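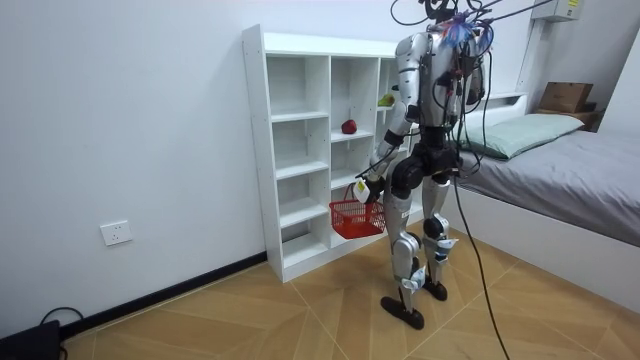

Handout 3: apple in a middle cubby, red basket down by the lower ones.

Open Shelves and Fruit: Notes for the Third Session
Home Storage Basics, Rostham Evening Program, Room 819

Okay, so last time we ran over (my fault, I got going on drawer liners) and we never made it to open shelving. These notes cover what I meant to say then plus what we're doing this week. Please read them before you come in, and bring the sketch of your own shelf if you finished it. If you didn't finish it, bring the half you have!

A cubby shelf is the easiest piece of furniture in the world to fill badly. You get a bunch of square openings, all the same, and your brain says "one kind of thing in each" and then you end up with a cubby for batteries at eye level and the cereal down by your ankles. I did exactly this in my first apartment. So before anything goes on a shelf, I want you to think about your reach.

Stand in front of the shelf with your arms relaxed, then bend your elbow. The boards between your elbow and your shoulder are your easy zone, and that's where the daily stuff lives. Below the elbow you're bending a little, and down by the knee you're squatting. Anything over your head you can touch but you can't really see, and with fruit that matters a lot, as anyone who has lost a peach up there will tell you.

Write your own three heights on the back of your sketch: elbow, shoulder, top of reach. If more than one person uses the shelf, do it for the shortest one too.

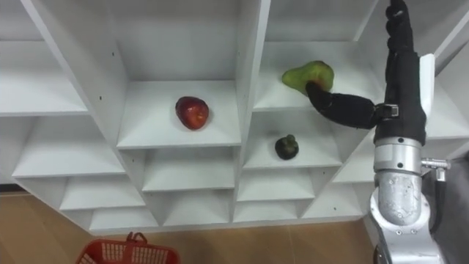
Notes by Chiến Huỳnh | Session 3 of the storage course | 4 pages when printed

Now the fruit. I picked fruit for this session since it's the one thing in a kitchen that changes while you're storing it. A can of beans doesn't care which board it's on. A pear does!

Apples: they keep longest in the fridge, but a few out on a shelf are fine for the week, and people eat more of them that way. Give each one some space. Apples give off ethylene, the gas that hurries other fruit along, so don't crowd them up against something you want to keep firm.

Pears: these ripen off the tree, from the inside out. Press gently near the stem end, and if it gives, eat it or chill it. Laying one on its side is fine. What you don't want is a heap, where the bottom one takes the weight of the rest and bruises before you've even looked at it.

Mangosteens: I know, somebody asked why these are in a beginner course. My mother always had them when she could get them and I think they're a great teaching fruit. The rind is thick and dark, so your eyes don't tell you much and you have to use your thumb. A little give is good, and a rind gone rock hard usually means it's past it. Look at the cap as well, you want some green left in it. They dry out at room temperature, so put them somewhere you'll notice them and eat those first.

Which brings me to spacing. With one piece to a board, like the set above, every piece is in plain sight and you can check the lot in one look. You won't keep a whole week's shopping like that, and I'm not asking you to. But try it for one evening at home with three different fruits and see which one you reach for. (The Kadlec reader has a chapter on this. It's dry, but the drawings are good.)

Board depth: mine at home are 12 inches deep and I wouldn't go deeper for produce. At 21 inches you've built a cave. Things go to the back and you find them in June.
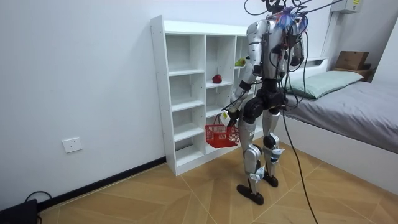
Baskets, finally, my favorite part. Most of the mess on a shelf comes from the unloading, when you've got a bag in one hand and you're shoving things wherever they'll go with the other. I like a basket you can carry in one hand by a single handle, small enough that you can't overfill it. The little red one with the mesh-grid sides is a good size for this: it hangs in front of the lower cubbies without needing a board of its own, and you can see through the sides to what's left at the bottom. Open sides let air through, too, which your fruit will appreciate. If you're buying one, check that the handle doesn't dig into your fingers with a few pounds of apples in it. The wire ones from Skiltberg look lovely and I could not carry mine across the kitchen.

For unloading, set your path before you start. Heaviest fruit comes out first, onto the board nearest your elbow. Soft fruit goes last and never gets set down twice. Going the other way, when you're collecting things off the shelf to take to the table, start at the top and work down so you're not leaning over a full basket.

To do before next session
- Finish the sketch and mark your three heights.
- Unload one shopping trip with a basket, in the order above, and jot down where you got stuck.
- Read the Kadlec chapter on produce, skip the part about root cellars unless you have one (lucky you).

Saturday's optional visit to the Tirkovness market is still on. Bring your basket and wear decent shoes, we'll be doing a lot of standing around squeezing pears.

Shared 21 times | 12 comments

Related handouts
Drawer Liners, the Long Version
Measuring a Closet Without Swearing
Pantry Labels That Stay Put
Where Do the Lids Go?

Contact the course office | © Rostham Evening Program | Back to top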